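Buying Hand-Held Grippers for Produce Work: Questions We Get
Updated 20/09/2024

Most of these came in after Dorside put its first pair on order.

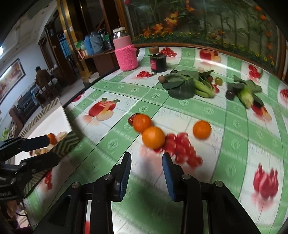

Do we need the arm as well?
Not in year one. Sales people will tell you otherwise. Record with hand-held units, see if the data is any good, then talk about arms.

What should we budget?
Our quote from Plerkach was $1783 for a pair, and it left out spare finger pads, shipping and the charger. Ask for all of it in writing.

Is one gripper enough?
For single oranges, maybe. Anything that needs holding while something else gets picked up takes two. Buy the pair or wait until you can.

How long do the pads last?
The brochure says 70 hours. We changed ours at 66, which is closer than I expected — but cherry tomatoes are gentle on pads. Order 3 spare sets.

Do we have to build a test kitchen?
No. Tullari wanted to sell us one. An ordinary table with a patterned cloth and mixed fruit and vegetables costs very little, and a plain white bench teaches you less than you think.

Should we take the service plan?
Mortimer Park read ours line by line and found it excluded drops. Skip it unless yours covers them.

When is the next group order?
October, if Nguyen-Tran holds its price. Write to Dušan Lazarević before you sign anything.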